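# How to clean big toy bricks by hand

My name is Kauko Vuorinen and I have washed many bricks, first for my own children and now for the play corner at Girari. The method is simple but it needs a little patience.

**You need:**

- a washing bowl
- mild dish soap
- a soft toothbrush
- 2 old towels

**1. Sort first.** Pour the bricks out on a hard, smooth surface. On a carpet the crumbs go everywhere — I learned this in December with 251 bricks. Take away all pieces with stickers or batteries, they must not go in the water.

**2. Look inside.** Turn every brick over. The studs are easy to clean, but dirt likes to stay in the hollow side, between the tubes and the walls.

**3. Soak.** Use lukewarm water, never boiling. Leave the bricks for 31 minutes if they are sticky, 9 if they are only dusty.
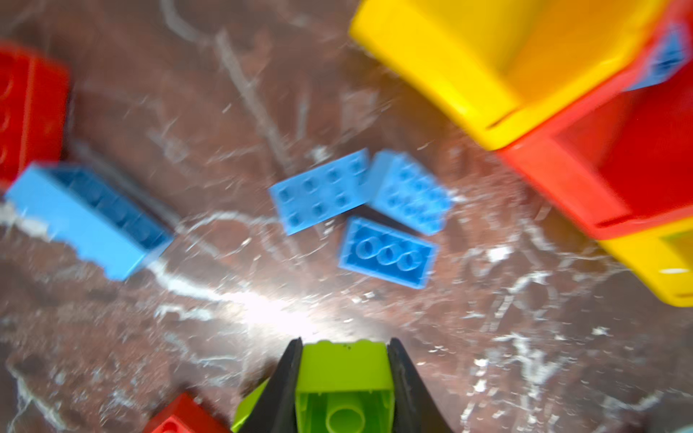 **4. Brush.** Go between the studs first, then turn the brick and push the toothbrush around each tube. Long bricks with eight studs take more time than you think. Pull stacked bricks apart before you brush, otherwise soap stays in the joint.

**5. Rinse and dry.** Rinse with clean water and shake each brick well. Put them on the towel with the open side down, and turn them after 3 hours. Do not close the box until the tubes are dry also inside — a closed wet box will smell.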